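Niten: two-arm bench chemistry demos, shared workshop build

Hi, and thanks for looking at this! Niten is the dataset and the pile of scripts that came out of our two-arm table at Wascombe, the shared workshop where I spend far too many evenings. I'm Yasmine El Khatib. Severin Hauser did the wiring and most of the arm mounts, and I did the recording code and the complaining.

Everything happens on one brown table with an arm at each front corner. The props are beakers, a test tube rack, a small white dish, tongs, and a beaker of yellowish liquid.
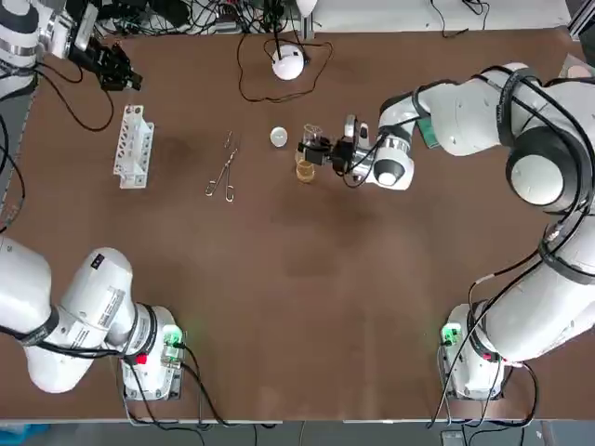 The tasks are short on purpose. Pick up a beaker, move it over, put it down. Put a tube in the rack, take it out again. We tried longer routines in May and they were a mess to label, so those live in the old branch (please don't train on that branch, I mean it).

What you get:

700 episodes, split into 17 tasks
2 wrist views plus the overhead one
joint positions and gripper state for both arms
a one-line text label per episode, typed by me, typos included

The first 100 episodes use Severin's older gripper calibration. The values are scaled differently, so run fix_grip.py on those before you mix them with the rest. I forgot to do this myself and lost a whole Thursday to it!

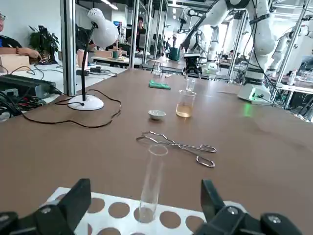
Glass is the hard part. Our depth guesses on clear beakers are pretty bad, and I ended up leaving depth out of the release completely. If you want to have a go at it, the calibration files are in the calib folder and I'd love to hear how you do.

Lighting changes from one session to the next, and the props get shuffled around between tasks. I like that for training, but it does make side-by-side comparisons annoying.

To load it, run load.py with the path to wherever you unpacked the archive. It needs the Dulletent package for the arm model (the version is pinned in requirements.txt, and newer ones rename the joints, ugh). Playback on a real table goes through the Abou Zeid bridge. Start at low speed and keep a hand near the red button.

Still to do: clean up the labels, write a proper train/test split, delete my debug prints.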